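Humanoid cell, Jondthorpe: service notes for March

The tabletop sorting cell passed 1,177 hours this month and had its scheduled service. Wrist and elbow joint covers on both arms came off for inspection, and the cover screws went back in at the torque on the Hendricks sheet. Cable slack was reset at full reach. 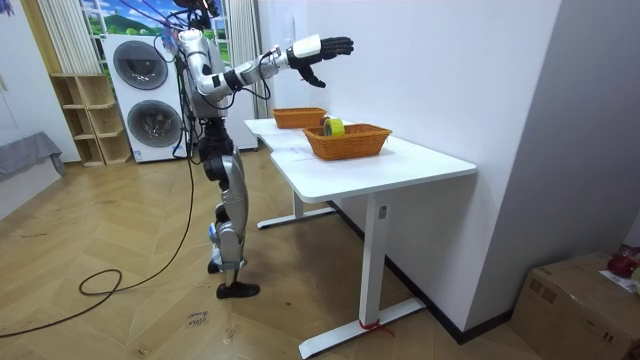

Desk height is now locked. Operators had been adjusting it between runs, and every change put the basket positions out in the Sinisov calibration file. If it has to move, rerun the two-basket routine before loading any fruit.

Grip current on the right hand was drifting high, so the finger tendons were retensioned and the closing limit dropped to 60 per cent.
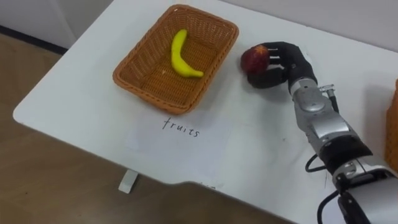
Check the limit again after 188 cycles – sooner if the thumb lags. Spare finger pads are on order from Zillport, 2 sets per hand.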